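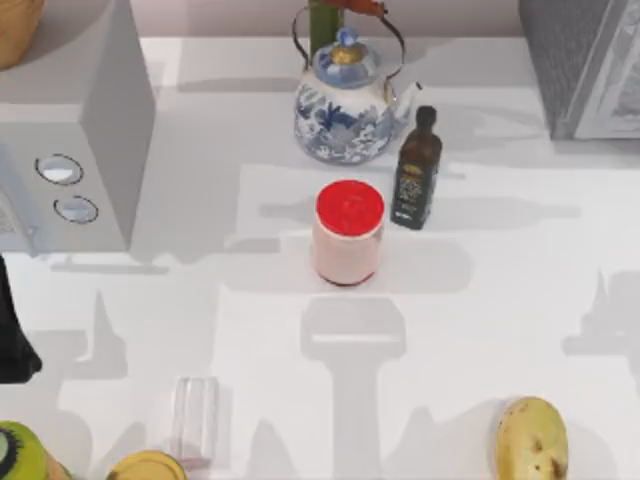

The Lamp from Lovstead

Huw Samuel had eleven minutes till the shop shut and no present. He ran. Coat open, one lace gone.

The shop was called Leemans and sold lights. Only lights. Paper globes, brass things on long necks, a glass heron with a bulb in its belly. He'd walked past it for years on his way to the bus and never seen anyone come out with a bag.

"It's for my sister," he said, before the woman had even looked up. "New flat. North facing. She says it's like living in a drawer."

"Budget?"

"Eighty. Less, if I can."

She came round the counter slowly, which was agony. Past the herons. Past a row of little tin lanterns with stars punched in them. At the back, on the bottom shelf, a lamp the size of a loaf. Cloudy glass, hand blown, a bit lopsided, on a foot of dark slate.

"Lovstead," she said. "They did them at the old works there. Three left when they closed, and I took the lot. Two went."

"Why not this one?"

She shrugged. Switched it on.

It wasn't bright. Huw had expected bright. It was more like the light you get under a door when somebody's still up, and you're small, and meant to be asleep. He stood there with his mouth open a bit. The bus went by outside, his bus, all lit up, and he let it.

"It remembers," the woman said.

"Sorry?"

"That's what the card says. I didn't write it." She turned the card over for him. Brown ink, tiny writing. Stinau pattern, lit from within, remembers the room. "Sales talk, I expect. Sixty-five with the flex."

He paid. She wrapped it in so much newspaper that he had to carry it like a baby.

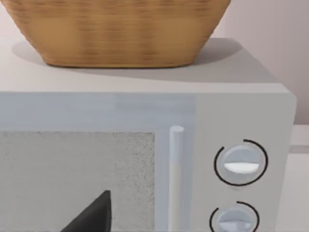 He should of gone straight to Nia's. But it was late by then, and raining, and he went home first to find a card. Put the parcel on the table. Looked at it. Made toast. Looked at it again.

Just to check the bulb, he told himself. You'd look daft giving somebody a lamp that didn't work.

So he unwrapped it and plugged it in by the armchair, turned the big light off and sat down.

Same glow. Same under-the-door feeling. Then, after a minute or so, the wall went wrong. There was a shadow on it that didn't belong to anything of his. A long table, low, with a jug. Someone's arm moving to and fro, to and fro. Planing wood, maybe, or rolling pastry. No sound at all. He looked behind him. Armchair, bookcase, the Zekus heater with the dent in it. No table.

He wasn't scared. He thought about that afterwards, quite a lot. It was like hearing the neighbours through the wall, just company.

The arm stopped. The shadow of a head turned, as if somebody had called from another room, and then there was only wallpaper.

He slept in the chair. 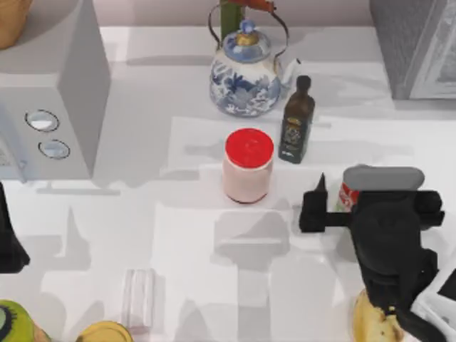

Nia rang at eight. "You never came."

"I know. Sorry — missed the bus."

"You missed all of them?"

"There's a present. It's good. It's just — " He looked at it. By day it was a lump of glass with a wonky shoulder. You could see why it had sat on a bottom shelf. "It might be a bit much for a small flat."

"Huw. Did you buy me something and keep it?"

He didn't answer quick enough. She laughed till she coughed, then said she had the kettle on and he could bring whatever it was or not bring it, she didn't mind, only come.

He wrapped it up again. The newspaper had gone soft and wouldn't fold the way the woman had done it, and he used up nearly all the tape. Two buses. Rain on the top deck. He kept both arms round it the whole way and got looked at.

Her flat was every bit as dark as she'd said. She cleared a space on the windowsill, found the socket with her foot, and they sat on the floor with thier tea and no curtains up yet.

"Oh," said Nia.

He was watching the wall, so he saw it before she did. An armchair. The edge of a bookcase. And a man asleep, chin on his chest, one shoelace hanging down.

"Who's that?" she said.

14 shares
6 comments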